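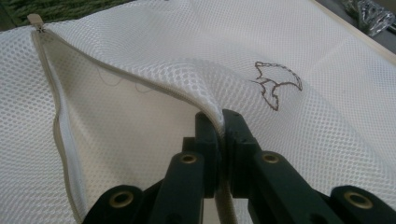 Plamance Working Dog Lameness Project
Second progress report to the Pichler Fund
Prepared by the project office, Rasside Veterinary Hospital
March 10, 2018

Status of the project

Enrolment is closed. We have 330 dogs on the books, which meets the target in the original application. Most are kelpies, collies and crosses of the two, from sheep and cattle properties in the Plamance district, with a smaller group from further west who came in through the Rasside branch clinic. All have had the first examination. Follow-up examinations are under way and are behind schedule, for reasons set out below.

The question we are trying to answer has not changed. Owners and station managers tell us that dogs are retired for lameness earlier than they should be, and that by the time a vet sees the dog the trouble has been there for a long while. We want to know which joints are going first, how early a standard hands-on examination picks it up, and whether a simple gait score filled in by the handler can tell us which dogs need to come in.

Work since the last report

The first report ended in August, when we had finished training the nurses and started farm visits. From then until the end of shearing we ran visits as planned. Each dog was weighed, walked and trotted on a flat surface, examined joint by joint, and given a body condition score. Handlers filled in the questionnaire while this was going on, usually on the back of a ute. Altogether the team has now recorded almost 1000 separate examinations, counting first visits, repeat visits and the double examinations done to check agreement between examiners.

Radiographs were offered to every dog that scored positive for pain or reduced movement in at least one joint. Uptake was lower than we budgeted for. The main obstacle is distance. A dog has to be brought to the hospital for sedation and imaging, and at busy times of the year an owner will not give up a working day and a working dog together. We have started booking imaging on the same day as town trips such as saleyard runs, and the list has filled up faster.

The handler questionnaire went through a revision. The first version asked owners to rate stiffness on a line, and many left it blank or put a mark at one end. The current version asks plain questions: does the dog jump onto the ute without help, is it slower to get up in the morning, does it drop back at the end of a long muster, does it favour a leg after a rest. Completion is much better. Answers from the old form can be matched to the new one for the jumping and rising questions only, so the early dogs will be left out of some of the analysis. We are asking their owners to fill in the new form at follow-up.

Early findings

These are interim and should not be circulated outside the Fund.

The carpus and the toes are giving more trouble than we expected, and the hip less. In pet dogs of similar age most of us would look at the hips, stifles and elbows first. In this group a good share of the sore dogs have thickened or restricted carpal joints, often on both sides, and old toe injuries that were never treated. Elbows come next. We do not yet know how much of this is wear and how much is old injury from gates, motorbikes and stock. The histories are patchy, especially for dogs that were bought as started dogs.

Agreement between examiners was good for the elbow and stifle and only fair for the carpus. Two examiners looking at the same dog on the same day would often agree that the joint was abnormal but give it a different grade. We have collapsed the grades for the carpus into normal, mild and marked for this reason. Agreement for the spine was poor. We intend to report that and not use the spinal scores in the main analysis.

The question about jumping onto the ute looks to be the most useful single item on the form. Dogs whose handlers said they had stopped jumping or needed help were much more likely to have a painful joint on examination. The question about favouring a leg after a rest was less use than we had hoped -- handlers who work several dogs at once do not always see them get up.

Very few of the dogs found to be lame were on any treatment. Where they were, it was usually leftover tablets from another dog. We have dealt with these cases one by one through the owner's usual clinic, and the safe use of anti-inflammatories has been added to the handout that goes home after each visit.

Problems and delays

Follow-up visits are running late. A total of 35 dogs are overdue for their second examination by more than the window allowed in the protocol. Some of these are on properties that were cut off by road damage in the wet, and the rest belong to owners who have shifted stock for agistment and taken the dogs with them. We think most can be seen before winter. Any seen outside the window will be kept in the data and marked as late.

Some dogs have died or been sold. Deaths so far were from snakebite, vehicle accidents and, in older dogs, euthanasia for reasons other than lameness. Where a dog has been sold we have tried to contact the new owner, with mixed results. The application allowed for a level of loss and we are inside it at this stage.

The pressure-sensing walkway was out of action for a good part of spring. The mat developed a dead strip and had to be sent back to the supplier. It returned in working order, but calibration readings before and after the repair are not quite the same. We are repeating the walkway test on a number of sound dogs to work out a correction. Until that is finished no walkway results will be reported. The farm examinations are not affected.

Data entry has moved to Plilska, the records system the hospital now uses for all its clinical work. The move took longer than planned. Joint scores came across without trouble, but free-text notes were cut short where they ran past the field limit, and those have been re-entered by hand from the paper forms. The paper forms will be kept in storage at Rasside until the project is finished and for the period required by our ethics approval after that.

Staffing

The part-time nurse position has been filled again following a resignation in spring. The new nurse has completed the examination training and has been checked against the senior examiner. There was a gap when visits were done by veterinary staff only, which cost more in wages than the budget line allowed. We covered the difference from the hospital's own funds and are not asking the Fund to meet it.

Money

Spending on travel is over the estimate, mostly fuel and tyres. Spending on imaging is under, for the reasons given earlier. We ask the Fund's permission to move part of the imaging underspend into travel, enough to complete the late follow-ups. The total grant would stay the same. A line-by-line statement is attached separately. Consumables, printing and laboratory costs are close to estimate and need no comment.

Contact with owners

Owners get a one-page summary for each dog after each visit. They have asked for it to be plainer and we have cut most of the technical terms. We also ran an information evening at the Plamance showground hall, with a talk on feet and carpal injuries and a demonstration of strapping. Turnout was good and several owners who are not in the project asked to join. We have had to turn them down, but they were given the questionnaire and the handout.

Feed came up more than any other topic. A fair number of the dogs are lean, which suits their joints, but some are too lean through the working season and put on too much in the slack months. We did not set out to study diet. The condition scores are there if anybody wants to use them later.

Next period

Complete the overdue follow-ups, western properties first.

Finish the walkway correction and decide whether those results can be used.

Continue imaging at the hospital on saleyard days, and hold a bank of appointments open for the Rasside branch dogs.

Check a sample of the Plilska records against paper, with particular attention to left and right, as a few forelimb scores were found against the wrong leg.

Begin the main analysis of the handler questionnaire. A draft of that section will come to the Fund before it is submitted anywhere.

Decision requested

The only decision we need at this point is on the transfer from imaging to travel. An answer before the western visits are booked would help, as the accommodation out there has to be reserved well ahead.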